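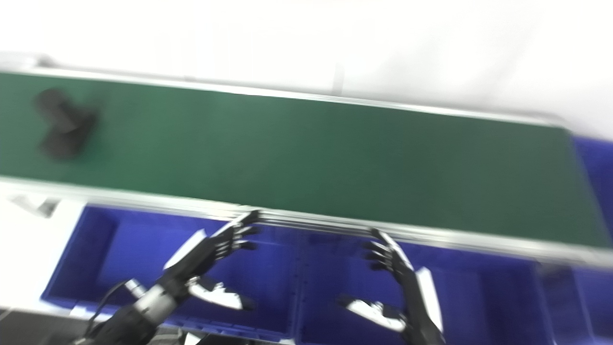

Sort cell 2, green belt, both hands over the blue bins.

Belt creep on the sort cell, again
Posted by Tirta Ngau, Dec 22, 2025
Last updated 13 minutes ago

grendeck_tirta
Our belt walks toward the far rail after 90 minutes. I've re-tensioned it twice and the belt has thanked me by walking faster. Anyone run a Grendeck with two hands over bins like this?

wahyudi_p
Stop tensioning it. Back both end screws off, then bring up only the far one, a quarter turn at a time. Let it run between turns. Go get lunch.

osville_nights
Disagree. Check that the frame is square first. Ours at Osville was out at one leg and no amount of screw fiddling was going to fix a leg.

wahyudi_p
I've tracked 300 belts and squared maybe four frames.

osville_nights
And how many of the 300 came back?

grendeck_tirta
While you two sort that out: the left forearm has a cable loop hanging off the side. Do I tie it down?

siliņa_fan
Loosely. I cinched mine tight in August and bought a new cable in August. Leave slack for full reach, and check your fingertip clearance to the near rail while you're in there. Looks close on the right hand.

grendeck_tirta
Far screw, quarter turn, running now. Leg gets measured tomorrow so everybody's unhappy.

7 replies · 400 views · 2 shares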